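Notebook, the table and the wooden box. March

Start 8:40. Myung-ja was already in the room and had opened the windows, so the smell of the oil from yesterday is almost gone. I write this entry at the side bench and will copy the important part to the shared folder later.

What I want from today: decide the final finish for the boxes of the Hillum order, and decide how we keep the white table clear during checking. The second question is older than the first one. We talked about it in winter and did nothing.

First the finish. We have now three test boxes of the same size. Box A has two coats of the Dostel oil, the orange-brown tone. Box B has one coat of the same oil and wax on top. Box C is only wax. I looked at all of them by the window and then under the lamp. C is too pale and shows finger marks near the corners. B is nice to touch but the color is not even on the end grain, there is a darker stripe along one short side. A is the most even. It is more orange than I expected from the small sample stick, but Ona Laur says that the customer asked for a warm color and she thinks it will pass. I agree with her, with one doubt: under the lamp the orange becomes strong, and I do not know what lamps they have in the shop at Hillum. I will ask.

Drying time. The can says one night. With our room temperature it was not enough for the second coat, the inside corners were still sticky in the morning. I waited until the second morning and then it was good. So for the plan we must count two nights after the second coat. Please do not stack them before that. I put a sheet of paper between the boxes the last time and the paper stayed on the lid, I had to sand it off and oil again.

Weight of box A with the finish is 233 g. I did not weigh it before oiling, which was stupid. For the next ones: weigh first, write the number on tape, then oil.

10:15. Cleared the white table. Everything that does not belong to the checking goes to the far edge or off the table completely. I wiped the top with the damp cloth and then with a dry one. The table top is good for seeing dust and small splinters, much better than the old brown bench, and this is the reason I want to do the checking only here from now on. On the brown bench I missed a chip on a lid in the last order and Myung-ja found it when she was already packing.

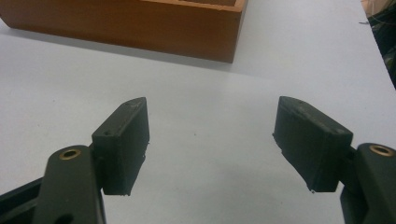

I tried several places for the box before I was happy. If it stands close to the person, the arm makes a shadow over the lid and the fine scratches disappear. Farther back on the table the light from the window comes lower over the surface and any brush mark shows as a line. I found one on box A in this way, about as long as my thumb, on the long side. It is not deep. I rubbed it with the gray pad and a drop of oil and will look again tomorrow.

Checking order, so that we all do it the same:

Lid on, look at the four sides, turn the box on the table and do not lift it.
Lid off, look at the inside corners with the small flashlight.
Run a dry finger on all the upper edges.
Put the lid back the other way around. It must close both ways.

With this order I need 2 minutes for one box. Myung-ja was faster but she skipped the finger, I saw it. We have 17 boxes in the order and 13 of them are glued, so the checking itself is less than one hour of work even if we are slow. The oiling is the part that takes the week.

Small problem: the lid of box B closes only one way. The other way it stops on the left side. I think the oil and wax together made the edge thicker, or the wood moved a little. I did not sand it yet, I want Ona to see it first.

11:50. Call with Zesesix about the felt for the bottom. They have the dark green and the gray. The gray is cheaper but the roll is narrow and we would have a seam. I asked for the green. They will send a piece to test with the glue. The glue from Sun that we used on the trays went through thin felt and left spots, so please try it on scrap before it goes on a box.

After lunch Ona came and looked at everything. She chose A. She wants the edge of the lid a little more round, one or two passes more with the fine paper, before the first coat. She also agrees about the white table, and she asked that the cans do not stand on it, even closed, because they leave rings. I moved them to the shelf under the window.

Still open:

Ask Hillum about the lamps.
Finish gluing the rest of the boxes (Myung-ja).
New fine paper, we have two sheets left.
Box B lid, sand and measure again.
A second dry cloth for the table, the one we have gives off lint.

Closed the oil and put the used rags in the metal bucket with water. Left at 4:30.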